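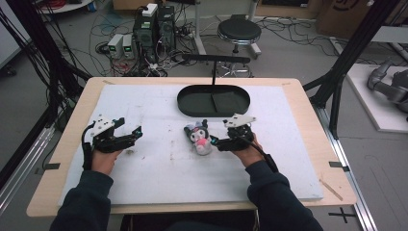 Océane McKinnon wrote in to say that a stuffed toy isn't clutter until it has spent a whole year without being picked up, and that by her rule she is keeping all 62 of hers. We printed her letter in March and have heard from 10 of you since, mostly parents, mostly tired.

The swap shelf at Tremblay is open again for anyone whose rule is stricter. Plush toys go on the lower level, small ones in the tray, and please check the seams first – last time two bears left stuffing all the way to the door. Limit of two toys per family going out. There is no limit coming in, as Océane has been told – twice.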